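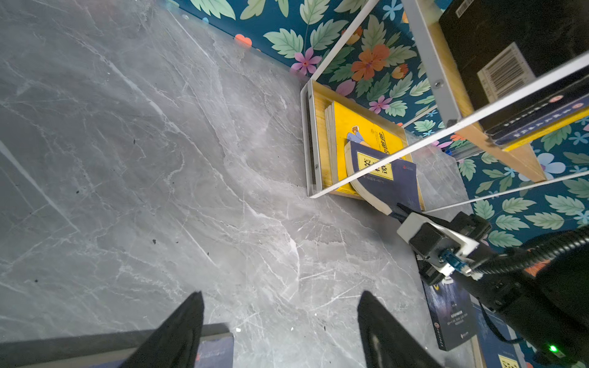 Every January the magazines bring out their advice on small bookshelves, and most of it seems to be written by people who don't own many books. Sort them by colour, says one. Turn the spines to the wall, says another, for a calmer room. I have tried both and couldn't find anything afterwards. A two-tier shelf on a tabletop, wood with a white metal edge, needs much duller treatment. Paperbacks are the usual trouble. Lean one at a slant, like the navy one with the yellow label against the yellow book, and its bottom corner takes the weight while the pages start to curl. Stand it straight or lay it flat. I'm told a "relaxed" lean looks friendly. It also ruins books.

Bookends are the next thing they want to sell you. Joelle Karam lent me a pair from Skoldale, very smart, and they slid along with the books as soon as I pulled one out. A heavy hardback laid on its side did the job better and cost nothing.

Emptying the whole shelf before you tidy it is sound enough advice, provided you have time to finish. I allow 11 minutes for a small one. Past that I begin reading. 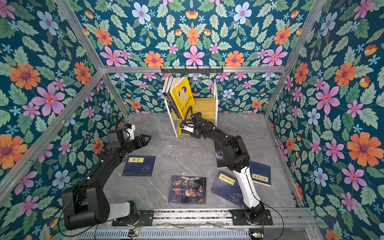
Wipe the boards with a barely damp cloth and leave them bare until they are dry. I wouldn't bother with the scented sprays. Mornance do one that Rezaul Chowdhury swears by, and all I got from it was a sticky shelf.

Put the tall books back first, upright, in whichever compartment has the height. Thin ones can lie flat in the lower part, three to a pile at most, or you'll be dragging out the bottom one and scuffing its cover. If the frame is held with screws, check them while the shelf is empty. A loose upright makes the whole thing rock, and folded card under one corner only hides it for a week or two.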